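Home | Forums | Members | Search

Herthorpe Local History Forum > Projects and Equipment

Keeping the parish photo scans: discs, cloud or paper?

tollgate_ann
We have finished scanning the Relen collection, which is 489 glass plates and two boxes of loose prints. Everything sits on one computer in the reading room, with a copy on a USB stick in my kitchen drawer. Parveen Gazi has asked the group to settle on something better before the October open day. What do other societies do?

oldmaltings
Paper. We printed every scan we cared about and put the prints in box files. I can still read a parish register from 1720 and I can't open anything I saved in 1998.

P_Demirtas
Prints fade as well, and you can't print 489 plates at full size for sensible money. At Stustonov we keep three copies: one on the working computer, one on a second hard drive in the same building, and one at a member's house. We swap the house copy every month.

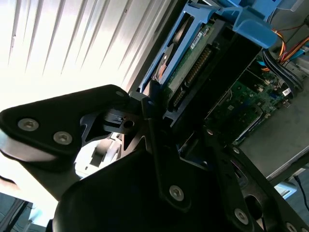
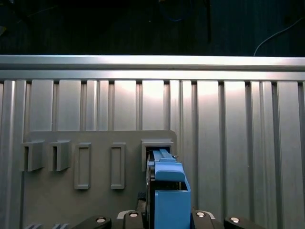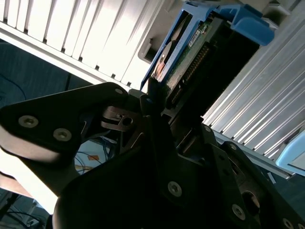
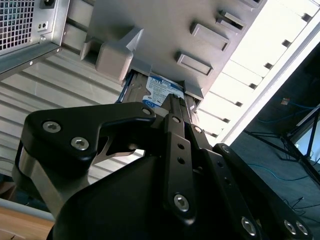 Labelling is where we went wrong at first. Half our discs said "backup" and the rest said nothing, and it took two evenings to find the Kumarasinghe letters. If you buy drives for a desktop, look at how they fit before you order. The one in the third picture has a blue plastic caddy with a big curved handle, and a handle like that is a good place to tie a luggage tag with the date and the collection written on it. Keep a paper list of the tags too.

tollgate_ann
Thanks Perihan. Does the monthly swap really happen?

P_Demirtas
Most months. We missed two last year.

oldmaltings
There you are, then. A box file doesn't need swapping.

quarrylane
It needs a dry room, and ours flooded. We lost 73 prints and a rent book. The scans of the prints are all we have now, so I wouldn't rely on paper alone. We pay for online storage as well. It costs the society 103 pounds a year and I have used it once, for a newsletter.

oldmaltings
103 pounds is our whole tea and hall heating budget.

quarrylane
Fair enough. It depends how many members you have. We have 200.

tollgate_ann
We have nowhere near that. I think we can afford two drives and a set of prints of the best plates, and leave the online part for now. I'll put that to Parveen. One more thing, are you all saving as TIFF?

P_Demirtas
TIFF for the masters, JPEG for anything we email out. Don't rename the masters once they are numbered. Someone here did and the index was wrong for a year.

oldmaltings
What paper are you going to use for the prints? Don't buy the glossy stuff, it sticks together.

tollgate_ann
Matt, the same as last time.

11 replies | 2 shares | Last post Apr 26, 2025

Contact us | Back to top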